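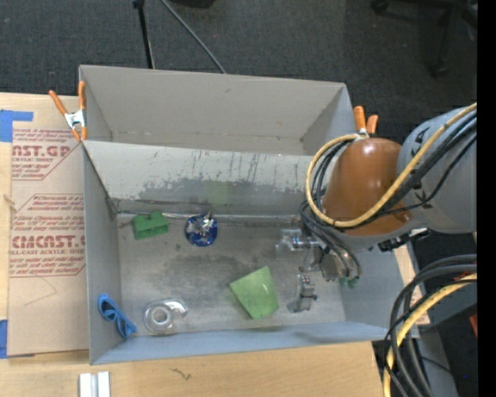

Home | About us | Sorting | Contact

About us
Reading time: 2 minutes

Kukska sorts mixed small goods for shops and offices around Trolness. We began in April with one table and a grey bin in two sections, and we still work that way. Toys, tape dispensers and other odds and ends go in the front section to be sorted.

Last year we handled 2,279 boxes. More than 1,230 of them came from our depot at Kandby, which takes returns and office clearances. Anything fit to use goes back on sale. The rest is split by material.

We collect from 6 towns. Please tape boxes shut and put your account name on the lid.

We use cookies to run this site. Accept | Settings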